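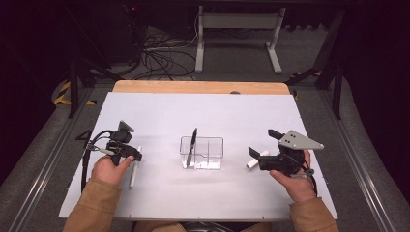
Desk pen storage, revision 2

The mug has been retired. It held pens on my desk for 7 years and had three faults. It was opaque, so short items sank and stayed sunk. It was round, which wastes the corner of any tray you put it in. And it had no division, so the markers leaned on the pencils and everything ended up pointing at my face.

The replacement is a small clear plastic container, open at the top, with a thin vertical divider. It came out of the bathroom drawer, where it had been holding cotton buds. Cost was nil.

Selection

I looked at a few things before settling. The Fumora desk caddy is well made but it is a large object, and most of its volume goes to a phone slot I would not use. The shop in Jerbridge had a bamboo one in a nice colour, glued slightly out of square. The clear container won on footprint and on being able to see the bottom of it. A pen standing in it shows for its full length, the lower part a bit greyed by the plastic.

Stability

The weakness of a small light container is tipping. A black marker does not stand upright in it. It leans until the barrel finds the rim, and the weight of the upper half hangs out past that point. One marker is fine. With 4 markers all leaning the same way, mine went over when I bumped the table with my knee.

Two remedies. The first is to load both sides of the divider, so the lean on one side is offset by the other. The second is ballast. I tried a few steel washers in the bottom and they work, but they rattle, and they hide the bottom, so you lose the benefit of the clear plastic. I took them out and went with the first.

Tip up or tip down

For water-based markers I store tip down, cap on. For pens in daily use I store tip up, because I can see which one it is. Inese Rebane, who shares the workroom with me on alternate weeks, holds that everything should lie flat in a drawer and that cups are a mistake in general. She may be right about the markers. We have agreed that the drawer is hers.

What does not go in

Chalk. It sheds, and the dust gets into the caps. White sticks of any kind now live in a tin with a lid.

Erasers. A block eraser placed in the container sits flat at the bottom and takes up most of one side. It is also the item I reach for most often, so it stays out on the work surface.

Anything longer than a ruler's half length. The tipping problem again.

The surface

I keep a white board flat on the table as a work surface, leaving only a strip of the light wood showing at the far side. It was bought for writing on and is better as a desk mat. Small dark parts show up on it, pencil wipes off, and the container slides on it without catching - a mixed blessing. A thin silicone pad under the base would stop the sliding. I have a 600 mm roll of the stuff left over from lining the shelves at Colthorpe and will cut a square from it when I find the good scissors.

Cleaning

Warm water and a drop of dish soap. Do not use solvent on clear plastic to shift marker ink. I did this to the previous container and it went cloudy along one side and stayed that way. A damp cloth with a little baking soda gets most ink off if you are patient, though the inside corners next to the divider need a cotton bud. I kept a few back for this.

Still to do

Find a second container of the same size for the coloured pencils. The cotton buds came from Krūmiņa, the chemist near the tram stop, and they have changed the packaging since September to a round tub. If anyone has the old rectangular type going spare, leave a comment. The lid is not needed.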